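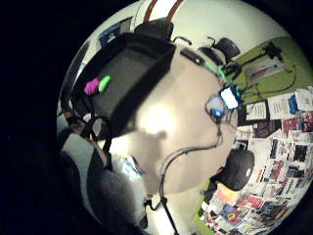
Registro de soporte, caso 467
diciembre, por Kheri Kirui

Problema: la pantalla pequeña de las gafas se apaga cuando el usuario gira la cabeza hacia un lado. El usuario trabaja en la sala Greneo y lleva también la caja negra en la diadema.

9:10. Pregunté si el fallo ocurre estando quieto. Me dice que no, solamente al mover el cuello.

9:25. Pedí revisar el cable negro fino que baja desde las gafas. Estaba tirante. Le hemos dejado más holgura y el fallo tardó unos 5 minutos en volver.

9:50. Cambiamos el cable por otro del armario de Jullville. Con el nuevo hicimos 3 pruebas de giro y la imagen no se perdió.

10:15. Queda una molestia: la diadema aprieta en la frente después de un rato largo. La aflojé dos puntos. El usuario prefiere así, pero dice que la caja se mueve un poco al agacharse.

Pendiente: pedir a Sezer una diadema más ancha y un cable de repuesto. El cable viejo lo he guardado con etiqueta, por favor no usarlo.

Estado: abierto hasta que llegue la diadema. Si la pantalla se apaga otra vez, escriban en este mismo caso la hora y el movimiento que hacían.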